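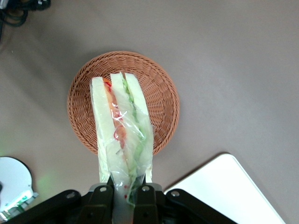

Parish hall and church safety walk-through, Jadaddale

Done Apr 7, 2021, before the hall opens again for child and youth groups. Comments are under each item. So many good results this time round!

1. Supervision and sight lines

Glass panels in both Sunday school doors: OK
Wonderful to see these in at last. You can look straight into either room from the corridor. Please keep posters off the glass, there was tape residue on the left one.

Vestry door stays open when a young person is inside: OK
New door hook fitted. It holds well.

Two screened adults on every roster line: NEEDS WORK
The roster has 37 lines and all but two of them have a pair of names. The two gaps are both in the September school holiday program, so there's plenty of time to fill them.

2. Screening and training

Working with children checks on file: OK
All 53 cards sighted, numbers and expiry dates matched to the register. A terrific effort, especially from the choir, who were well behind last time.

Refresher training: PARTLY DONE
The evening session was packed and the questions were excellent. A second session is needed for the people on the early Mass roster who couldn't get there.

3. Reporting

Poster with reporting numbers in the foyer, hall kitchen and both toilets: OK, one to replace
The foyer copy is sun-faded and the police number is hard to read. Colour copies are in the office, second drawer.

Incident book: OK
Bound, pages numbered, locked away. Last entry was a grazed knee, written up properly and signed by a parent.

Children's version of the poster: OK
Love this one. Big print, plain words, hung at a child's height.

4. Building

Exits clear: NEEDS WORK
Stacked chairs across the side exit of the hall. Moved on the day. The floor needs a painted line there.

Hall limit sign: OK
Reads 81 seated. Easy to see from the main door.

Extinguishers and fire blanket: OK
Caputo tags all in date. Blanket in kitchen is on its hook.

Outside lights: FAIL
The light between the car park and the hall is out again. Evening groups should use the front path until it's fixed. Quote asked for from Gremeteo.

Sign-in tablet (Seka): OK
Quick to use and the visitor list prints clearly. Keep the paper book beside it anyway.

5. Kitchen

Fridge temperature log: OK
Allergy list on the wall: OK, add date
First aid kit: restock small bandages and saline

Result: 74 points checked across the site, one fail. Light first, then chairs, then roster.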